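Collecting at home with the hand grippers – your questions answered

Welcome, and thank you for giving the Tuvov jewelry sorting project some of your evenings! We put this page together from the questions that land in our inbox most often. If yours is missing, write to us through the Presuro app and we'll do our best to get back to you before your next session.

Do I need to know anything about robots?

Not a thing. You pick up small items with the grippers, put them where the task card says, and the recordings go toward teaching a robot arm to make the same kinds of moves. If you can use kitchen tongs you will be comfortable by the end of your first evening, and most people find that their hands get the idea well before their heads do.

What does the jewelry task look like?

You need a lid or a shallow tray, a flat place to put it, and a small mix of things people wear: rings, bracelets, a necklace, a watch if you have one to spare. The card tells you which item to go for and whether you are using one gripper or both. 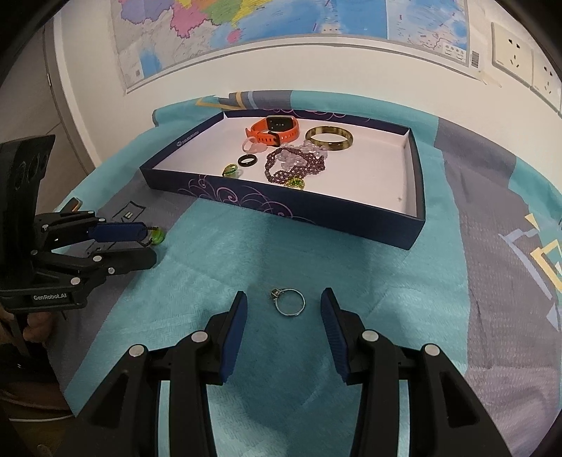 Two grippers in use: a green beaded bracelet held at the left, a silver ring between the open jaws in front.

Rings are the hard part, I won't pretend otherwise. Come in low, with the jaws open only a little wider than the ring, and close slowly. Beads are more forgiving, though a long strand likes to swing, so give it a moment to settle before you move across the tray.

Do I have to use real jewelry?

Please don't use anything you would be sad to lose! Costume pieces are perfect, and so are hair ties. What we care about is variety – thick and thin, shiny and dull, stiff and floppy. A tray of 13 matching rings teaches the robot much less than a jumble from the bottom of a drawer.

Does it have to be a proper table?

No. Desks, beds and kitchen counters are all fine, and we like having a mixture. Patterned cloth is fine too, and so is a busy wall behind. Our first batch was recorded at the Bavesby workshop on plain gray benches, and the arm we trained on it got terribly confused the moment we put down a tablecloth.

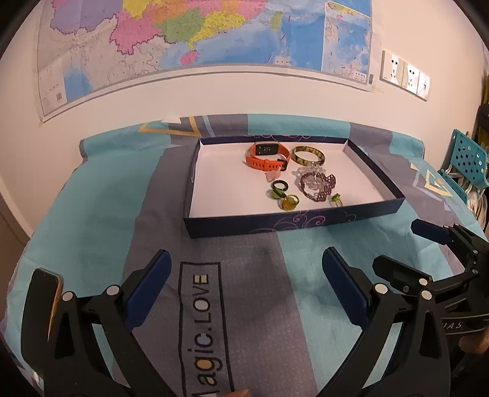 A soft surface does give a little when you press on it, so rest your elbow somewhere steady if you can, and try to keep the jaws from pushing down on the tray. If the tray slides a bit while you work, just carry on. You don't need to straighten it until the attempt is over.

I dropped something. Should I start again?

Please keep going! Pick it up with the gripper and finish the move. We learn a great deal from a fumble that gets put right, and those recordings are tagged and kept. The only time to stop and discard is when you have reached in with your bare fingers, or when an item has rolled off somewhere the gripper can't follow.

How many recordings do you need?

Our goal for the jewelry set is 3000, and as of December we have 2981, so we are very nearly there – thank you, thank you. The Lavoie set (socks and small towels) opens next, and you can keep the same grippers for it.

My hand gets tired. Is that normal?

Very. Take a break whenever you like, and swap hands if the card allows it. A tired hand tends to snatch, and we would much sooner have a short session from you than a long one with a sore thumb at the end.

Can my kids help?

They are welcome to choose the items and mix up the tray between attempts, and they are usually very good at it. The grippers themselves are for adults only, as the linkages can pinch.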